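Learning to swing a pendulum clock back to life

I have inherited a clock. Not a grand one, not the sort with a ship rocking on the dial or a moon peeping round the side, just a wall clock in a long case that hung in my aunt's hallway in Lurnine for as long as I can remember and has now come to hang in mine. It has AMISSAH painted on the face in thin black letters, and for the first fortnight it did absolutely nothing at all.

I'd always assumed that clocks of this sort were either working or broken. You wound them up, they went, and if they didn't go you took them to a man. So I wound it, gave the pendulum a push, listened to it tick very nicely for five minutes, went to put the kettle on, and came back to silence. Did that again. Same thing. I must have done it a dozen times that first evening, getting crosser and crosser, and my tea went cold twice.

The beat

What I didn't know about was the beat. If you already have one of these you'll be rolling your eyes, but bear with me! A pendulum clock has to tick evenly. Tick, tock, tick, tock, with the same gap after each. Mine was going tick-tock, long pause, tick-tock, long pause, like somebody with a bad hip coming down the stairs. It means the clock isn't sitting right for the pendulum to swing evenly, and a clock that's badly out of beat will stop, usually while you're in the other room.

The funny part is that a spirit level doesn't settle it. I spent a whole morning getting the case dead straight on the wall (and it did look lovely) and the tick was worse than before. The hallway wall in Lurnine must have had a lean to it, and over the years somebody had got the works to suit that wall. So I pushed the bottom of the case a little to the left, listened, pushed it a bit further, listened again, and suddenly there it was, as even as you like. It now hangs very slightly crooked. Visitors try to straighten it. I've started standing in front of it when people take their coats off.

There is a proper way to do this, by the way, which is to bend the crutch (that's the arm at the back that nudges the pendulum along) until the beat is even with the case upright. I've read how to do it. I've even had the door open and my hand on it. But it's a thin old bit of metal and I'm a heavy-handed person who has snapped two garden forks, so crooked it stays for now.

Fast, slow, fast again

Once it was going, I found out it was gaining. Not by a little bit either, it was nearly a quarter of an hour ahead by bedtime the next day. I was early for everything and quite smug about it until I twigged.

Under the bob there's a small nut on a thread. Turn it so the bob goes down and the clock slows, turn it so the bob goes up and it speeds up. Longer pendulum, slower swing. I kept getting this backwards. In the end I wrote DOWN = SLOW on a sticky label and put it inside the door, where it looks dreadful and has saved me a lot of bother.

I also learnt to leave the thing alone between goes. My instinct was to give the nut a twiddle every time I walked past, which is hopeless, you never find out what any one twiddle did. Now I set the clock by the radio pips, let it run a full day, see how far out it is, and turn the nut once. Then another full day. It took me most of October to get it somewhere near, and I kept a little tally on the back of an envelope, which I then recycled by mistake. Such is life.

And hold the bob still while you turn the nut! There's a springy strip at the top that the whole pendulum hangs from, and it doesn't like being twisted. I kinked mine and had to send off for another. It came in a tiny packet from a shop in Stekcombe, part number 941, along with a handwritten note telling me to be more careful. Fair enough.

Going down the pendulum hole

Of course once you start reading about this you can't stop. I'd forgotten everything I ever learnt at school, so I went back to basics and borrowed a children's science book from the library, and I'm not a bit ashamed of it. The thing that tickled me most is that the weight of the bob hardly matters for the timing. I had been so sure a heavier one would go quicker. I tied a door key to a length of string, then swapped it for a big old padlock, and timed them both from the banister with the stopwatch on my phone. As near as I could make out, the same! I did it three times over because I didn't believe it.

What you do have to watch is where you measure from. It's the distance from the top to roughly the middle of the weight, and not just the length of the string, so a fat padlock on the same bit of string comes out a touch slower than a skinny key unless you allow for it. I'm rather fond of anything where a ball, a rod and a strip of numbers are all you need to get going.
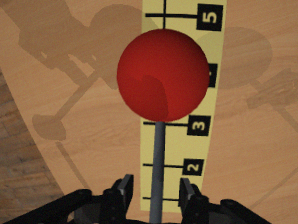 Things I'd tell myself at the start

Hang it where you mean to keep it. I moved mine from the landing to the hall after all that fuss with the beat and had to begin again from scratch.

Make sure it can't wobble. Mine was on one screw, and the case was swaying ever so slightly along with the pendulum, which steals the swing. It has a second screw lower down now and it's a different clock.

Don't oil it because you feel you ought to. I very nearly went in with the stuff I use on my bike chain, and the lady on the phone at the Stekcombe shop made a noise I won't forget in a hurry.

Wind it at the same time every week. I do mine after breakfast, while the second pot of tea is brewing.

It's losing a minute or so a week at the moment and I can live with that. The strike is another matter. It strikes, but it has its own ideas about the hour, and last night at ten it gave me seven. I've got a booklet called The Hastodance Guide to Striking Clocks coming in the post, so I'll have a read of that and report back once I've had the hands off.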